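Holroyd house, workshop notes, June

Model work on the hillside scheme, continued from the last entry. 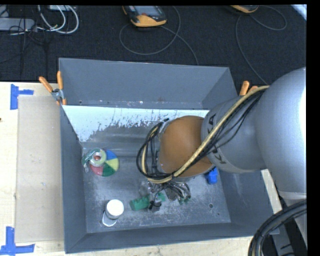 Cut the contour base again at 2 mm per layer. The first base had the slope too gentle on the north side because I used the old survey. Salma Salem sent the new one this morning and the drop from street to garden wall is 28 feet. That puts the lower bedrooms half a level further down than we drew them.

Moved the stair to the uphill wall. The landing now lines up with the entry court and we get a clear view out over the valley from the front door. Lost a closet. Alper thinks the owners will mind, I don't.

Deck: 7 feet deep still works with the posts where they are. Anything more needs a beam under the living room. Ottmar Grube to check the span before we show it.

Tried two roof pitches in gray card. The flatter one keeps the neighbor's view but shades the court by midafternoon. Left both loose so they can be swapped.

Glue on the retaining wall pieces needs about 40 minutes under weight. Don't lift the base by the street edge.

To do: window sizes on the west side, railing, trees. Ask Brenda if the oak stays.

2 comments
Shares: 7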